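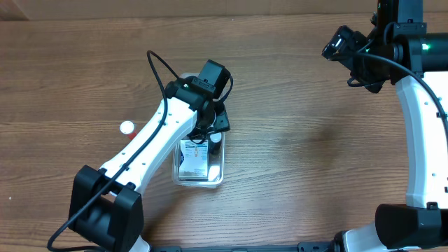
Graziella Orlandini wanted to know whether the two-arm Gokus kit is worth the extra money over a single arm if all it will do is sort small packages and bottles into bins. That was her comment under my post on the Uvier board in May, and I could not give her a proper reply, so I am asking here with the details filled in.

We have been quoted for the Gokus tabletop kit with two arms, grippers, the mounting rail and 20 hours of remote setup help. The job is packing small pharmacy-type items (capped bottles, flat packets) into clear plastic containers on a table. Throughput is low. The vendor suggests one arm for the container and one for loose items. The quote for the second arm also includes the Soden software license, which the single-arm version does not.

What I need to know:
Does the second arm reduce cycle time on small items, or do the two spend their time waiting on each other?
Does the gripper reach into a narrow container without catching the wall?
Is the setup service any good?
— mtrask_ops

Have run the two-arm kit since last year on a similar task. Taking your points in order.

Cycle time. With both arms allowed into the same container you gain very little. The Soden planner locks the shared zone, so the second arm holds position until the first has cleared. If you give each arm its own container the gain is real. I logged 1,000 picks each way with the same item mix. One shared container was barely faster than a single arm. Separate containers came close to double. The mix matters too: packets are slower than bottles in either layout, and they take more retries.

Reach. The gripper itself is narrow enough for most upright containers. The motor housing behind it is the problem. If you come in at a steep tilt the housing gets to the rim before the fingers get to the bottom, and you will see a collision stop. Keep the wrist as close to vertical as the reach allows and place the container nearer the base than you think you need. Round bottle caps are easy to grip from above. Flat packets lying against the floor of the container are not. We fitted the thinner Galli fingertips for those and lowered the closing speed, and misses dropped to 4 in a run of 121 packets. Before that it was bad enough that I stopped keeping count.

Cables. The quote will not mention this. The stock cable runs outside the links with a lot of slack, and on a clear container a hanging loop near the gripper can drag a light item over. Tie it back at the wrist but leave enough for full rotation. Check the ties after the first full shift.

Setup service. The hours are real and the engineer I had was competent, but calibration takes up most of them if your table is not flat or the rail is not square to it. Do the mechanical work before the first call. Ask for the calibration file at the end — they do not send it by default, and without it a swapped gripper means starting over.

On price: if the Soden license is the only reason you are looking at two arms, ask for it separately. They sold it to us that way for our older single-arm cell.
— benchpress_lee

Single arm is fine. We do bottles only and one arm keeps up. Don't know about packets.
— Ronk

Adding to the long reply above, which matches what I have seen except on one point. The collision stop threshold can be changed under the advanced menu in the current Soden release, so light contact with a plastic rim need not end the cycle. I would not raise it far. Thin containers slide before they register any force, and then every later pick is off by that distance. A strip of rubber matting or a simple fence screwed to the table fixes the sliding and costs next to nothing.

Also check which rail is on the quote. The short one puts the two bases close enough that the elbows can meet when both arms fold back. The long rail avoids this but needs a deeper clamp, and the clamp is a separate line item.
— d_varga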